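Categories: Storage and packing | Household containers | Stub-class articles needing sources

Compartment tray

A compartment tray (also divided tray or sorting tray) is a shallow, open-topped container whose interior is split by one or more dividers. It is used for sorting small goods, for holding parts during assembly, and for keeping mixed items apart in drawers and on shelves. Trays with a lid are normally classed as divided boxes.

Construction

The most common material is cardboard, either solid board or single-wall corrugated. The outer walls are folded up from one sheet and joined at the corners with glue, tape or locking tabs. Dividers are cut separately and either slotted into each other or glued to the floor of the tray. Slotted dividers can be removed for flat storage – glued ones cannot, but they stiffen the base.

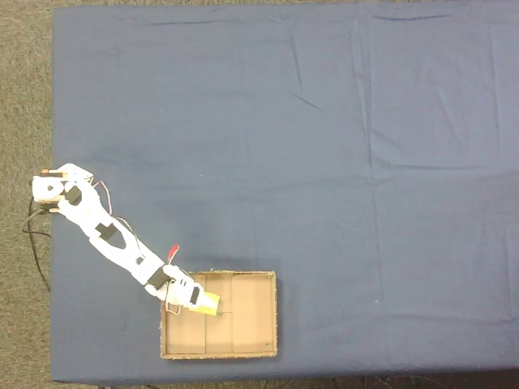
Compartments need not be equal. A layout with one wide section and one or more narrow ones suits mixed contents, with bulky pieces going in the wide section. Wall height is kept low so that a piece can be lifted out without tipping the tray. A rim or folded edge helps the walls resist bowing.

Working surface

Trays are often used on a cloth. Plain woven fabric in a single color makes dropped pieces easier to find, reduces noise and limits sliding. Creases left by folding can tilt a light tray and are usually pressed out or pulled flat by hand. Elspeth Pollock's handbook for the Besgate packing course recommends a cloth that extends past the tray on all sides. 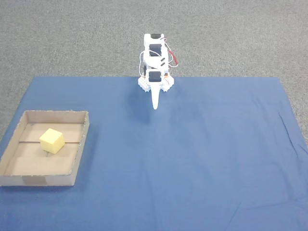 Contents

Foam and wooden blocks, fasteners, beads and sewing notions are typical contents. Light pieces such as foam cubes place little load on the base and can be kept in thin board. Metal parts call for a doubled floor.

Manufacture

The Lorkonska works began cutting divided trays for seed merchants and later listed 13 patterns. Its standard die was rated for 3,000 sheets between sharpenings. Narko trays use a similar blank with a deeper rim.

See also: Drawer organizer; Egg carton; Type case

We use cookies to remember your reading preferences. Accept | Manage settings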